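Naming and logging rules for sim grasp scenes — what does your group require?

Posted in: Manipulation / Simulation / Good practice 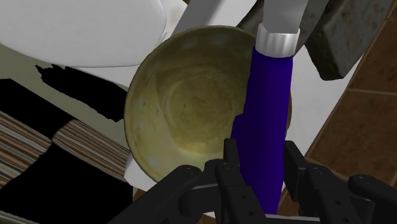
humbleactuator wrote:
We're writing a house rule sheet for simulated manipulation runs before the December release and I want to hear what other people enforce. Our draft has 30 rules, which is too many. The ones I care about most:

Every episode gets its scene seed, asset list and physics settings saved with it. No seed, no episode.
Failed grasps stay in the set and get a label.
Wrist view and joint log must share one clock.
Object names come from the asset list. Annotators don't make up their own.

The last one is where we keep arguing. If all you have is the wrist view, a blue cylinder with a silver ring and a gray shaft could be called five different things by five people. Same for a big olive bowl seen from close up. My position is that the annotator writes the asset name or writes "unknown".

torque_ledger wrote:
Agree on seeds and clocks. Disagree on names. If your policy is trained on language, you want the five different names. Real users won't say "cylinder_tool_blue". We keep the asset ID in one field and free text in another, and the free text can be whatever the person thinks it is.

humbleactuator wrote:
Two fields is fine with me. My problem is free text that gets used as ground truth later. We merged the Brorkora scenes last year and 187 episodes had to be relabeled by hand.

pallet9 wrote:
That's a merge problem. Did anybody freeze the schema first?

humbleactuator wrote:
No. It's rule 2 now.

gridsnap wrote:
We use the Naciri checklist at work, the short version. The part I'd copy is the render check. Before a scene goes into the pool someone opens it from the wrist view and looks for missing textures, black areas where there should be a surface, and shadows with torn edges. You mark it pass, fix or accept. "Accept" needs initials.

torque_ledger wrote:
Why would you ever accept a black area? It's wrong pixels.

gridsnap wrote:
If it's on the floor behind the workspace and the contact physics are good, I'll take it. Throwing out the scene costs more than it saves. If it covers the target or the fingers, reject.

torque_ledger wrote:
I don't buy that. Vision policies look at everything. We ran a set with bad floor patches at Favham and the policy did worse in clean rooms. I'd fix or drop, no third option.

pallet9 wrote:
How much worse? And was the lighting the same in both?

torque_ledger wrote:
Success went from 77 percent to 40. Lighting was not the same, no. I'll give you that one.

gridsnap wrote:
Then you can't pin it on the floor.

kelp_and_cables wrote:
Small one that gets skipped: write down the gripper model version and finger friction per episode. We had two versions of the same gripper in the Humstead set and could only tell them apart by file size.

humbleactuator wrote:
Adding that. I'm also moving to two name fields, and the render check goes in with pass and fix only for now. Gridsnap, if you have numbers on accepted scenes I'll reopen it. Draft closes 14th April — send edits before then.

gridsnap wrote:
I'll pull what we have. Leave a column for it in the sheet so you don't have to change the schema twice.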